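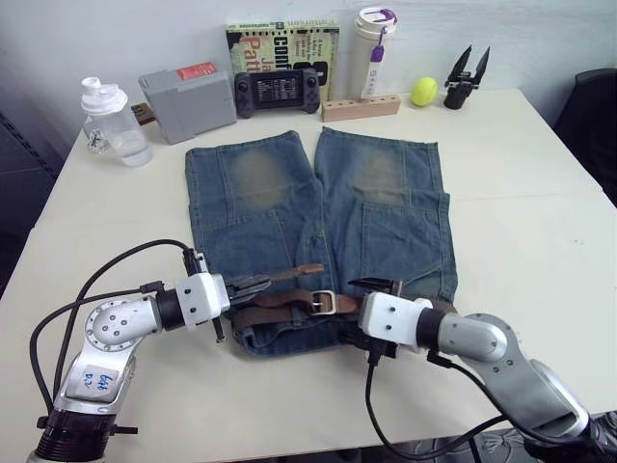
Kiani「圧縮できる衣類ケース」Lサイズ 半年使用レビュー:旅行の荷物は本当に半分になるのか

「かさが半分になる」と書いてある収納用品を、私はまず疑うことにしている。布団の圧縮袋で二度失敗しているからだ。一度目はひと冬で空気が戻り、二度目は羽毛がぺしゃんこのまま戻らなかった。だからKianiの圧縮ケースも、出張の多い同僚に勧められてから買うまでに三か月かかった。

先に結論めいたことを書いておくと、半分にはならない。ただ、捨てもしなかった。星をつけるなら五つのうち三つ。以下、その三つの内訳を書く。

買ったもの

Lサイズの一点買い。色は濃いグレー。容量は公称12リットル、値段は3000円でお釣りが小銭だけ返ってくるくらいだった。ナイロン地の四角い袋で、ファスナーが二周している。内側のファスナーで中身を閉じ、外側のファスナーを引くとマチが縮む。吸引もバルブもなく、要は力で押しつぶしてファスナーで留めるだけの仕組みである。

同じ形のものはRasumarからも出ていて、そちらは600円ほど高い。店頭で両方触ったが、違いは持ち手の幅と裏地の色くらいしかわからなかった。Rasumarのほうが縫製が良いという評判も読んだが、売り場の見本を見たかぎり私には見分けがつかない。安いほうを買った。

シャツと下着

薄手の綿シャツ、Tシャツ、下着、靴下。この手のものにはたしかに効く。六月に三泊で出かけたとき、いつもはスーツケースの片側を占領している衣類が、ケースひとつに収まって隣に洗面用具と充電器が入った。見た目では三分の二くらいの厚さになる。半分ではない。

もともときっちり巻いて詰める人なら差はもっと小さいはずだ。私は畳むのが雑なので、余分に入っていた空気が抜けただけ、という疑いは残る。試しに同じ中身を巻いてゴムで留め、ただの巾着に詰めてみたら、ケースより指一本ぶん厚い程度だった。この指一本に3000円近く払ったのかと思うと、少し考え込む。

デニム

デニムはだめだ。説明書きには「厚手の衣類にも」とあるが、厚手の何を想定しているのか。デニムは生地そのものが厚いので、抜くべき空気がたいして入っていない。ショートパンツでさえ、畳んで入れて外側のファスナーを閉めようとすると、縫い目が重なったところでスライダーが止まる。そこを無理に引いたら、角の縫い糸が一本浮いた。

ベルトを通したまま入れるのはさらに悪い。面倒なので私は普段、ベルトをつけっぱなしで荷造りする。バックルのところだけ盛り上がり、ケース全体が片側に傾く。上にシャツを載せておけば、シャツのほうにバックルの跡がつく。ベルトは抜いて、スーツケースの縁に沿わせて別に入れるのが正しい。このケースと関係なく昔からそう言われていることで、守っていなかった私が悪いのだが、厚手可とうたうならひとこと書いておいてほしかった。

セーターとダウン

セーターはよく縮む。よく縮むかわりに、出したときの顔つきが悪い。宿に着いてすぐ吊るしても、翌朝まで折り線が残っていた。薄いダウンベストも入れてみたが、付属の小袋に押し込んだほうが小さくなったので、これは一回でやめた。

しわの件

商品ページには「しわになりにくい設計」とある。どこがどう設計なのか、半年使ってもわからない。綿のシャツは普通にしわになる。押しつぶしているのだから当然だと思う。中で服が動かないぶん、しわの位置が毎回だいたい同じになるという利点はあって、襟を外してしわを背中側に寄せる畳み方を覚えてからは、上着を着れば隠れるようになった。設計の手柄というよりこちらの慣れである。

重さ

見落としがちなのが重量だ。体積が減っても目方は減らない。隙間ができるとそこに物を入れたくなり、帰りの空港で量ったら、行きより明らかに重かった。土産の瓶詰のせいだと言われればそれまでだが、隙間がなければ買っていない。荷物を減らす道具のつもりで買うと、たぶん逆のことが起きる。

ファスナーの耐久性

いちばん心配していた部分で、いまのところ壊れてはいない。出し入れは半年で28回。手帳に印をつけていたので、この数は確かだ。外側のスライダーは最初より渋くなった。角を曲がるところで布を噛む癖があり、急いでいる朝にこれをやられると腹が立つ。ろうそくを薄く塗ったら多少ましになった。

浮いた縫い糸についてはメーカーに問い合わせてみた。返事は翌日に来たが、「過度な詰め込みはお控えください」という一文が主だった。圧縮するための袋で、どこからが過度なのかは書かれていなかった。

ほかの人の意見

勧めてくれた同僚はUrs Hollensteinという男で、月の半分は移動している。彼に言わせると、縮むかどうかは二の次で、引き出しのように使うのが正解らしい。宿でスーツケースを広げずに、ケースだけ棚に置けばいい。それなら圧縮しない普通の仕分けケースで足りるのではと聞いたら、しばらく黙ってから「そうかもしれない」と言った。

実際、Horkerの圧縮なしのケースは半額以下で買える。私は今、下着用にこちらを使っている。メッシュで中が見えるので、朝の暗い部屋ではこのほうが便利だ。

買っていい人、やめたほうがいい人

薄手の服が中心で、機内持ち込みだけで済ませたい人、そして畳み方が私と同じくらい雑な人なら、買っても損はしないと思う。ジーンズを何本も持っていく人、シャツのしわが仕事に響く人には勧めない。冬物をしまう目的で考えているなら、長期間つぶしたままにするのは私なら避ける。

Lサイズは三泊ぶんにちょうどよく、一泊だと中身が余って縮める意味がない。次に買うならMにする。ただし定価では買わない。

追記:コメント欄でSkimcombeの新型はどうかと聞かれたが、まだ触っていない。マチが二段階で縮むそうだ。ファスナーがもう一周増えるということなので、布を噛む場所も増えるのではないかと疑っている。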